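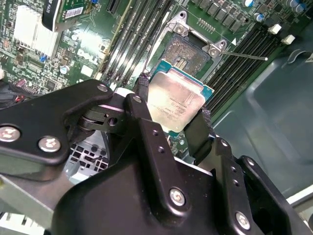

Working Beside the Arm: what changes for people when a repair bench is automated

Student project report by Dalia Koppel
Handed in Thu 24 January

When our class was told to pick a workplace and write about one change in it, most of my friends went for shops and cafés, and I went for Plernholm, where old office computers are taken apart, checked and put back into use. I had a soft spot for the place already (I bought my first desktop there, and it is still going!), and I knew they had brought in a robot arm for some of the work inside the case. The staff call it Tinar, after the project it belongs to, and I will do the same, because after a few visits I couldn't think of it as anything else.

I spent 12 afternoons there and spoke to 14 people, some of them over a quick cup of tea and some for so long that we were both late home. My main helper was Veikko Kettunen, who has worked on the benches for 15 years and was very patient with my questions, even the ones I asked twice.

What the work is like

A processor is a fussy thing to handle. You hold it by its edges, you get it square over the socket, and you let it down without pushing, as the contacts underneath are tiny and a bent one can mean a spoiled board. Before Tinar, a person on the bench might do this over and over in one shift, leaning into the case with their elbows out. Several people told me about sore necks and tired eyes, and one showed me the cushion she used to bring from home.

Now the arm is being taught to do that part. I say "being taught" on purpose, as it still needs somebody near it, and the people I met were quite firm that I should write this down properly.

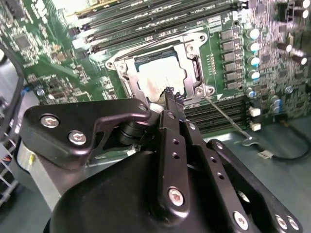
Does the arm take away the work of the people on the bench?
So far it has changed their work more than it has cut it, and everyone who was there before the arm came still has a place, though two of them now do quite different tasks.

Those different tasks were the part I found most interesting. Somebody has to set out the parts, look over the board, and decide what to do when a chip isn't sitting as it should. Veikko said he used to think with his fingers and now he has to put it into words, and he finds that harder than he expected — "I know when it's wrong, but try explaining it to a machine!" He has filled most of a notebook with these explanations, and the younger staff borrow it.

Not everybody is happy, and I don't want to leave that out. One woman told me she misses the quiet of doing a whole machine by herself from start to finish. Another felt that the training had been rushed in April, when the arm was new and people were expected to learn it between their normal jobs.

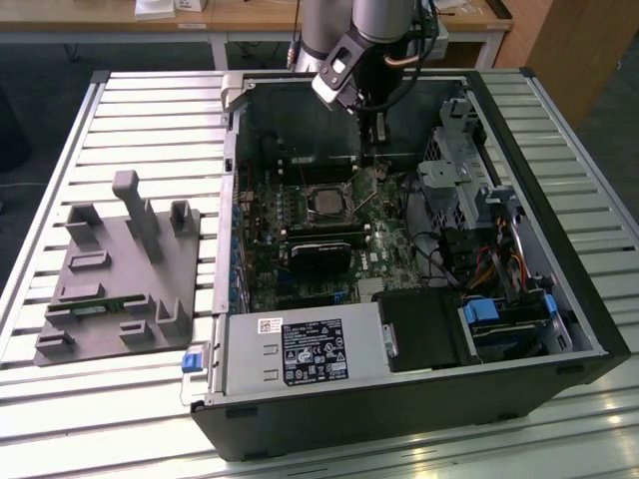
A third worry was about pay, and it came up more than I had planned for. If you are watching over the arm and fixing its mistakes, is that a more skilled job than before, or a less skilled one? The staff think more. The office at Plernholm told me it was still being talked over, and I could not get any further than that, although I did ask nicely.

What I would do differently

I would visit a second workplace to compare. I wrote to Drunberg, which does similar repairs all by hand, but by the time they answered I had run out of afternoons. I also wish I had asked the same questions in the same order each time, because my notes wander a good deal and it took me a whole weekend to sort them out — my brother had to give up the kitchen table.

My thanks go to Veikko and to everyone on the benches, and to my teacher, Ms Sotiropoulos, who read the first version and kindly told me it was twice as long as it needed to be.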